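Progress report to Damgaard: the Gavgate lending and packing table

April

Packing at Gavgate is now in its second stage. The first was sorting what had come in and deciding what was fit to lend. The second is putting the small items into bags and trays so that families can take a set home, use it and bring it back. Your grant has paid for the containers, the tape and the rent of the packing room. We have moved the table against the wall and keep the scissors and packing tape at the back of it.

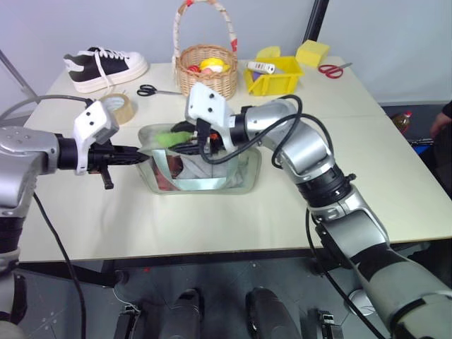 Inger Gunnlaugsson
Packing and Stock Lead, Gavgate

Since the last report we have made up 698 sets. Most went out through the Rusex centre and the rest from our own door. Returns are slower than planned. At the end of the period 29 sets were overdue, and we have written to each household once. We do not charge for late return and do not intend to start.

We use two sorts of container. Clear plastic trays are for sets that stay on the shelf until they are collected. They stack badly when a bag inside is left puffed up, so packers have been asked to press the air out first. Zippered bags go out with the family. The window in the side means a set can be looked over at the desk without being unpacked, and that has shortened the queue in the late afternoon.

The weak point is the zip. Soft items, mainly cloths, work their way up into the opening and catch. We now put the cloth in first, flat if possible, and the harder items after it. Two people at the bag are quicker than one if it is full.

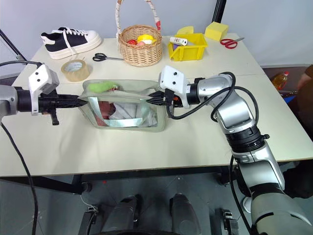 What happens to a bag that comes back with something missing?
It goes to the repair shelf with a note of the missing item. We replace the item from spare stock and the bag goes out again once it is complete.

Spending is within the budget for the period. The one change is the supplier. Giletti could not deliver the second order of bags, so we bought 40 elsewhere at a slightly higher price and took the difference from the printing line. The printed labels have been put off as a result and we are writing them by hand.

Next period we will finish the remaining trays, chase the overdue sets a second time and count the spare stock. We would like to discuss keeping the room on through the summer, and will send the rent figures separately.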